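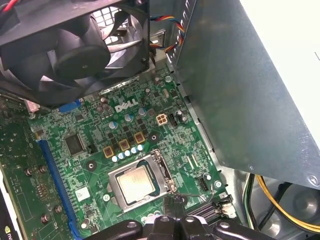 Figure 1. A Dell desktop with the case open: motherboard, fan and power supply.

Records and Archives, Unit 3: Disposing of Old Office Equipment
Instructor: Vendula Zelenák
Revised March 22, 2019

Most offices have a rule for paper files and no rule for the machines that hold the rest. This unit covers what a records office does before a computer leaves the building.

Start with the retention schedule. If a file has to be kept, it has to be moved before the computer goes, and someone has to check that the copy opens. A signed transfer sheet goes in the permanent file - not in the desk drawer of whoever moved it.

Case: the Medham merger
When the Medham and Clilton town offices merged, 47 desktops were listed as surplus. The inventory gave asset numbers but no users. Staff later found 3,562 permit files that existed only on those machines. Jordan Sugden's report (in the course packet) follows the permit files from the first inventory to the final transfer. Read pages 1 to 12 and skip the appendix.

Terms
Surplus: property the office no longer needs but still owns.
Hold: an order that stops disposal, usually for a lawsuit or audit.
Transfer sheet: the signed list of what was moved, and where.

A hold overrides the schedule. Equipment under a hold stays put even when its date has passed.

For next class: write a one-page disposal rule for an office of 135 people. Bring two copies.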